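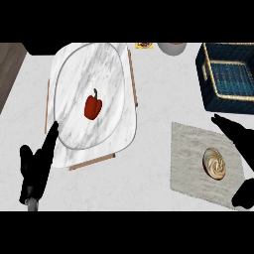
Simulated countertop setup with both grippers, red pepper on the tray, basket at upper right.

Print this page | E-mail this page
Reading time: 4 min

Tiketwood Shared Workshop
Two-arm kitchen helper: second progress report to the Hollis small grants fund
Prepared by Simone Vieira, with notes from Dušan Slanina and Dede Akolgo

Where we are

The grant pays for a pair of bench-mounted arms that can move food and light dishes between a counter, a tray and a basket. We are building them in the back bay of the workshop, on the bench nearest the loading door. The first report covered the frame and the choice of motors. This one covers the period up to the end of July.

The left arm is finished and moves under its own power. The right arm is assembled as far as the wrist. Its gripper is printed and fitted but the wrist motor is on a bench supply until the second driver board comes back from repair. The simulation is running with both arms, so work on the control program has not had to wait for the hardware.

The simulation

Dušan built the simulated counter over several evenings. It has a marble top, a tray with wooden rails, a placemat with a small bowl, and a dark blue woven basket. We chose a red bell pepper as the first object because the shape is uneven and it can be picked up from more than one side. Lying on its side it is a fair test of where the fingers should close.

The first task is to take the pepper from the tray with the left arm and put it in the basket. The basket is on the right, so the pepper has to be passed between arms or set down partway. We are trying the set-down version first -- it is slower, but neither arm has to match the speed of the other.

Out of 70 simulated attempts with the current program, the pepper ended up in the basket nine times. Most of the failures happened at the second pickup. The left arm sets the pepper down at whatever angle it was holding it, and the right arm still expects the stem to point one way. Dede is rewriting that step so the right arm checks the angle before it comes down.

The grippers are drawn in plain black with no surface detail. This has been fine for planning moves. It does make it hard to judge the finger pads by eye, and we will add a lighter color to the pads before the next round.

The build

The frame is aluminum channel bolted to the bench through the top. We had to move it once, when we found that the left elbow touched the pegboard at full reach. The bolt holes from the first position have been plugged.

The finger pads were first cut from a sheet of silicone. They peeled after a few days of use. Ronaldo Aguiar, who repairs amplifiers in the next bay, gave us some offcuts of Tolex and we glued those on in place of the silicone. They have held so far, but the surface is slick and we expect to go back to a soft rubber once we have a better adhesive.

Cable routing took longer than planned. The cables to the left wrist were too short to allow a full turn, and we replaced the whole run. The right arm was wired with the longer lengths from the start.

The emergency stop is mounted on the front edge of the bench and cuts power to both arms. Simone Araújo checked the wiring and asked for a second stop on the wall by the door. The part has been bought and is not yet installed. Until it is, we run the real arm only with two people present.

Spending

Motors, channel and fasteners came in under the amount set aside for them. The driver boards went over, mainly from the cost of shipping one back to Zulis for repair. The difference is covered by the savings on the frame and we are not asking for any change to the total. Receipts are in the folder we shared with the fund in the spring, with the newest ones at the top.

Problems and changes to the plan

The original plan called for a live session at the workshop's open evening. We would like to move that to the following open evening. The left arm could be shown now on its own, but the point of the project is the two arms working together and we would prefer to show that.

We have also dropped the camera mount above the bench. It shook whenever the arm stopped quickly. A wall bracket is being made to replace it, which Dede will drill and fit.

Next steps

Refit the driver board and power the right wrist.
Install the second stop.
Finish the angle check and repeat the pepper runs in simulation.
Try the bowl as the second object, in simulation only.
Move the pepper task to the real bench using the left arm, tray to counter.

Questions about this report can go to Simone Vieira at the workshop desk, most evenings after 6.

Print | E-mail
Search this site: Enter keywords Go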